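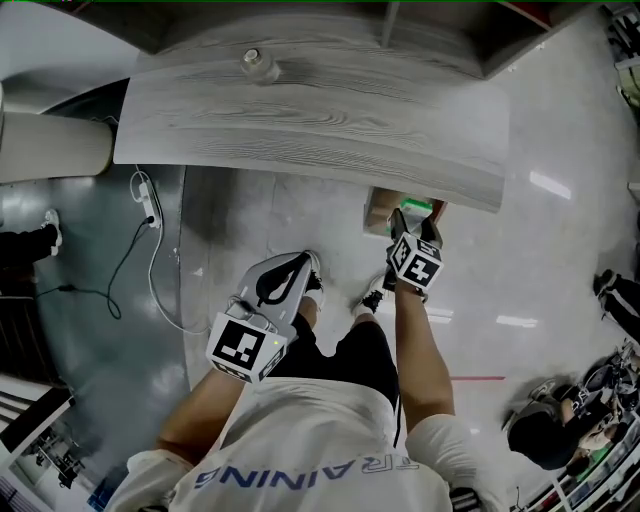 1/ Sábado inteiro na oficina partilhada e venho de lá com um sorriso parvo. As garras de mão do projeto Forka já funcionam aos pares!! Uma em cada mão, cada uma com o seu cubo de marcadores preto e branco.

2/ A ideia: eu pego nas coisas com as garras, o computador segue os cubos, e depois o braço que estamos a montar (o Gazi, nome provisório há sete meses) tenta repetir o gesto.

3/ O corpo é impresso em casa, cinzento e branco. A alça preta em cima foi a melhor alteração da versão 4, o pulso agradece imenso ao fim de uma tarde.

4/ Os cubos deram luta. Com o primeiro papel, brilhante, o seguimento saltava por todo o lado. Papel mate e pronto, ficou estável! (perdi duas noites nisto)

5/ Meta para abril: 80 gravações boas a pegar em caixas pequenas, à altura da mesa e abaixo dela. Abaixo é bem mais difícil, o cotovelo foge e o cubo da direita roda para onde não deve.

6/ Próximo passo: molas mais suaves nos dedos. Se alguém tiver ficheiros de dedos flexíveis, mandem, mandem!

Comentários (3)

trolwood: Que maravilha! Usas PLA ou PETG no corpo?

kumenine: Tive o mesmo problema com o papel brilhante. Autocolante mate também resulta.

trolwood: Eu fico à espera dos ficheiros da versão 4 :)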